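Part 5: Setting Up the Water Softener

By now the Basska softener should be standing on a flat bit of floor near your main shutoff, with the bypass valve clicked onto the back. If yours still has the foam ring wedged around the brine well, pull it out before you go any further. I left mine in for a whole evening and couldn't work out why the lid wouldn't sit down.

What you'll need: a bucket, a flashlight, a flathead screwdriver, the test strips from the bag taped inside the lid, and two bags of softener salt. I use the Windwood pellets because the hardware store in Ancombe always has them, but any clean pellet salt will do. Don't buy rock salt! It leaves a brown sludge in the bottom of the tank, and you'll be the one scooping it out.

Filling the tank

1. Turn the bypass valve to BYPASS. The handle should point toward the wall.

2. Pour three gallons of water into the brine tank. Only do this the first time – after that the softener tops itself up.

3. Add the salt, a bag at a time, and stop when it's a hand's width below the rim.

4. Put the little cap back on the brine well and close the lid.

Note: Salt gets everywhere during step 3, so sweep up when you're done. It will pit a concrete floor and it's murder on the bottom edge of a metal door.

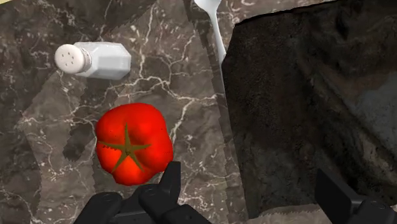
Testing and programming

5. Run the cold tap in the kitchen for a full minute, then dip a strip and match it to the chart. Mine came out in the second-darkest square, so I wasn't too surprised about the state of my kettle.

6. Plug in the softener and hold SET until the clock blinks. Set the time with the arrows. Please get the a.m. and p.m. right (I didn't, and it started regenerating in the middle of my shower).

7. Press SET again and enter your hardness number. If you have a well with iron in it, use the iron table at the back of the booklet to adjust the number first.

8. Press SET once more for the regeneration time. It comes set to 2 a.m. and I'd leave it there unless somebody in your house works nights.

Opening the water

9. Turn the bypass handle a quarter of the way toward SERVICE and wait. You'll hear hissing and some gurgling, and that's the air working its way out.

10. When it goes quiet, open the handle the rest of the way.

11. Hold REGEN for five seconds to start the first cycle. Keep the bucket handy and look over every joint with the flashlight while it runs.

Caution: Don't open the valve all in one go. The rush of water can push resin up into your pipes, and then you'll be picking tiny amber beads out of every faucet screen in the house.

If the display shows code 409, the drain line is kinked or pushed too far into the standpipe. Straighten it out, unplug the unit, count to ten and plug it back in. Code 130 means the motor lost its place, and on mine it cleared after a second REGEN.

Check the salt again in February or whenever you change the furnace filter. If there's a hard crust on top with a hollow underneath, break it up gently with a broom handle and top off the tank.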